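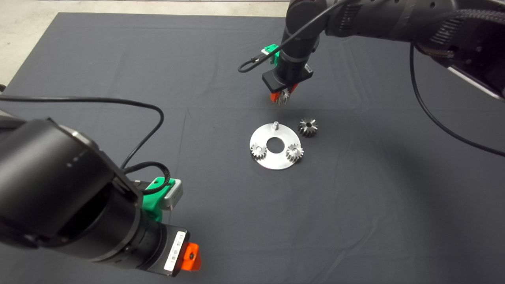
Does paying for an extended warranty on a kitchen appliance save the average household money?
Rarely, and the people who sell them know it better than anyone.

I bought a Demar stand mixer six years ago and was asked four times, between the shelf and the door, whether I wanted to protect it. The word was always "protect," as if somebody might come for it in the night. The plan cost a little less than a third of the mixer. I said no, felt reckless for a week, and have been suspicious of the whole business ever since.

So when an editor asked me to look at the new crop of service plans, the monthly kind that cover everything in the kitchen at once, I went in with a grudge. I will try to be fair.

The pitch is simple enough. You pay Plillix, or one of its imitators, a fee each month. When the dishwasher dies, you call a number and a technician comes. The basic Plillix plan works out to $354 a year. Over the life of a typical refrigerator that adds up to several refrigerators, although the company's brochure has a different way of putting it. The brochure talks about "the cost of one unexpected failure," which it sets at $959, and invites you to compare that with one easy payment.

I asked where the $959 came from. After two emails and a phone call I was told it was "an illustrative repair." I asked what was being repaired. I'm still waiting to hear.

Ayten Yazıcı fixed appliances for a chain store before opening her own shop, and she was less polite than I was about the number. "For that money I could rebuild your washer and paint your fence," she told me. Most of what comes through her door is cheap to put right: a clogged pump, a worn belt, a door switch. The big bills come from control boards, and those, she pointed out, are the part the plans like to argue about. She keeps a folder of denied claims that customers have brought her. I read through it at her counter while she took apart a blender. Power surge, not covered. Improper ventilation, not covered. One claim was turned down over "evidence of use."

To be clear, that last one was later reversed. The customer had to write three letters.

There is a case on the other side, and Bianca Nistor makes it well. She worked in claims for six years, first for a retailer and then for Zorden, which handles the paperwork for a number of store-branded plans, and she got tired of hearing her old job described as a scam. "People buy it so they don't have to think," she said. "That's worth something. You may not think it's worth what they pay, but they do." She told me about renters and older couples who don't know a repair shop they trust and don't want to go looking for one in the middle of a flood. For them, she said, the phone number is the product.

I take the point. I also notice that the phone number, on the three evenings I tried it in August, played music for most of an hour.

What bothers me more is how the fine print has grown. The plan I turned down with my mixer fit on a folded card. The current Plillix agreement has its own table of contents. There is a waiting period before you can claim. There is a service fee for each visit, which the brochure mentions in gray type. And there is a cap: the basic plan will pay no more than $500 toward any one appliance in a year, after which you are on your own. Go back now to that illustrative repair. Even if you believe in it, the plan would cover a bit more than half.

Nistor, when I put this to her, said customers are given the full terms and are free to read them. Yazıcı laughed for quite a while.

Some makers are trying something else. Toma, a small brand that sells ranges and not much more, posts its parts list and prices online and will mail you a heating element with a sheet of instructions. I would like to tell you this is the answer. I ordered a replacement door hinge for my sister's Toma range and it took five weeks to arrive, and the sheet was for a different model. We got it on in the end, after some language. Still, the hinge cost less than one month of the Plillix plan, and the door shuts.

The old advice from consumer columns is to put the monthly fee in a savings account and leave it there. It's dull advice and I have never met anyone who followed it to the letter, me included. My version is a coffee can's worth of discipline. I skip the plan, I clean the filters when I remember, and I have Yazıcı's number on the side of the fridge. If the fridge goes next week I'll be out a chunk of money and you may write in to gloat.

The mixer, by the way, did break. The speed knob cracked in its second year. I asked the store whether the plan would have paid for it, and the clerk looked it up for me. Knobs were cosmetic.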